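Talk notes: Do we need another loyalty scheme?
Stornard Traders' Evening, Thursday, upstairs room
Speaker: Philomena Moriarty

Start without slides. Ask who has a loyalty card in their purse or wallet. Then ask who could say what it has saved them this year. Wait. Let it be a bit awkward.

I run a shop. I have been sold two of these schemes, one on paper and one on a phone, and I paid for both. So when Senan Hennessy asked me to speak in favour of the town-wide card, I said I'd speak about it and he could take his chances.

What the sales leaflet says. Read out the line about "customers who feel valued". Ask what that would look like on a till receipt. The leaflet claims members spend more than non-members. Well, of course they do. The people who bother to join are the ones who were coming in anyway. You could hand my best customers a button badge and they'd still spend more than a man who came in once for batteries.

Pause here, have some water. 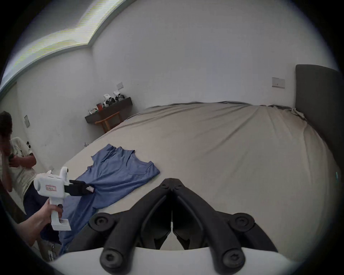
My own figures, such as they are. I gave out 100 paper cards in June. Ten stamps and you got something free. Some 3 came back full, and I knew all the owners by name. They'd have had a free something off me at Christmas regardless. The rest are in kitchen drawers from here to Drivton.

Don't get drawn into whether the stamp was too small. Somebody always asks about the stamp.

The phone version (Avisow). Slower at the till. Queue on a Saturday while a woman tries to remember her password for the sake of a few pence off a birthday card. I'll grant that the weekly report was handsome. It had a pie chart. I never once ordered stock differently after reading it, and I'd like to meet the shopkeeper who did.

What would change my mind. Be fair at this point, slow down. I'd want to see takings from a street that joined and a street like it that didn't, over the same months. I asked for that and was sent a quote from a happy baker. I have nothing against the baker.

The Drivton argument. Senan will say Drivton did it and their high street is busy. Drivton also got its car park back and lost its bus diversion. Which of those brought people in? He doesn't know and neither do I, but only one of us wants a joining fee.

If short of time, skip to the fee.

The fee. Per shop, per month, for a minimum term. Ask them to work it out on the back of the agenda for their own shop, in whatever they sell. For me it is a lot of greetings cards. Ask who pays if the firm folds and customers turn up with points. Leaflet is silent on this. I rang them and the young man was very pleasant and said he'd get back to me.

Finish by asking for the vote to be put off until we've seen proper takings. Then hand over to Senan, who has the Yadav leaflets and will want the projector.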